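Pisby Drops Its "Eat by the Clock" Plan

October 18, 2024

Pisby, the diet app that has been telling people when to have lunch since May, is retiring its eat-by-the-clock plan. Subscribers will be moved to something called Pisby Gentle, at the same price.

The old plan allowed meals in two short windows a day and sent a reminder as each one closed. According to the company, 117 people in the town of Bridulstead signed up for the first trial. By the end, 59 were still logging meals — several of them, the company concedes, the same meal.

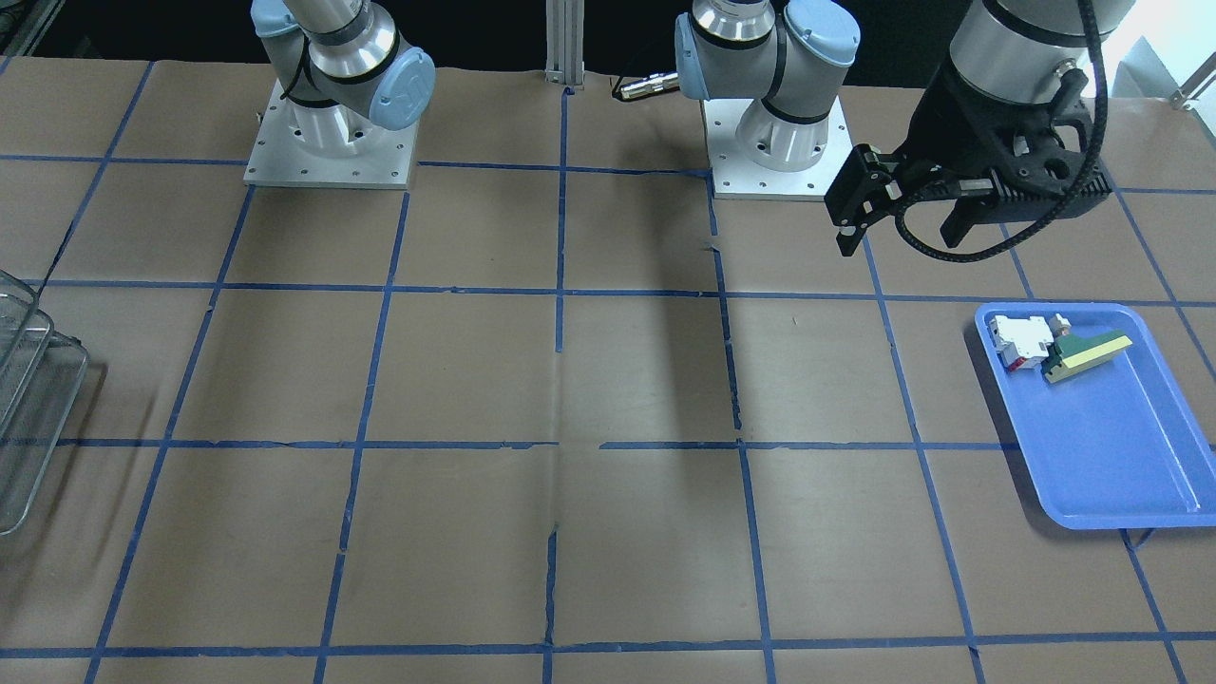 Joltano, which owns the app, says the new version will suggest a walk after dinner and otherwise keep quiet. The reminders can be switched back on in settings by anyone who misses them.

Refunds are available to members who paid for a full year. The form has 70 questions, beginning with current weight.

Related
Ouazzani cuts sugar in its breakfast bars, and also the bars
Do you need a smart water bottle?
Walking after meals: how far is far enough

Comments (2)

plumhill: I lasted until the first birthday cake.

dessa_k: Is the walk required? The app won't say.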